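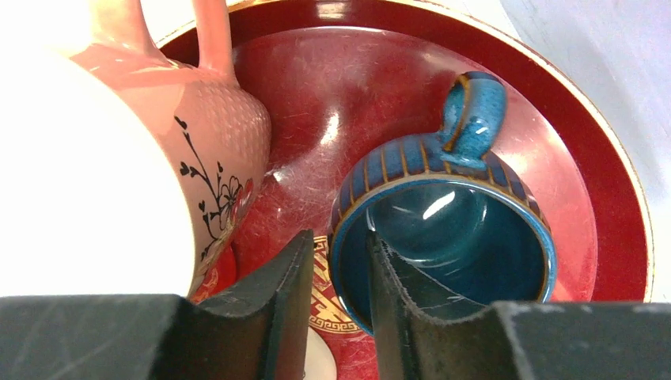
*Fig. 1: Wrist camera view of the mug tray, the right finger just in front of the blue mug.*

## Gripper comparison, Kundgate module, second write-up

So this is the half of the project I was properly looking forward to! The first half was all cable ties and reading the Dredico controller manual, and I've put that in the other file so you don't have to suffer through it again.

The question was pretty simple. We had two sets of fingers for the same arm: the pointed ones (the dark grey pair in Fig. 1) and a wider, softer pair that I'll call the pads. Which set is better at picking mugs off a tray when the mugs aren't standing up nicely? I did 216 tries altogether, split evenly between the two sets, and stopped there as I'd run out of lab bookings.

### What I found

The pointed fingers were much better at getting in close. With the mugs tipped over there's hardly any room between them, and the pads kept nudging the neighbour before they'd got hold of anything. The points could slide in beside a rim or go for a handle without much fuss. What they weren't good at was holding on: if I grabbed a rim even slightly off square, the mug swung round (glaze is slippery stuff) and I had to lower it and start again.

The pads were the other way round. Slow to get in, lovely once they'd closed. I ended up liking them more than I expected to.

### The camera

This caused me more bother than the fingers did. It sits so close that a mug near the lens takes over the whole view, and anything pale in strong light goes to plain white. Look at the opening of the pink mug in Fig. 1: no detail inside at all. The blue one is far easier to read, even with the shine on it. I dropped the exposure 3 times over the term and still wasn't happy, and the shiny red tray threw up reflections of its own, which my edge finder (borrowed from the Bermúdez exercise and barely changed) kept mistaking for rims.

### Still to do

- Try the points with a thin rubber sleeve, if Grastness will send us a sample
- Swap to a matt tray and rerun a small batch
- Fix the closing speed, which I left at 200 on the controller for everything and probably shouldn't have
- Get the rest of the logs tidied up before March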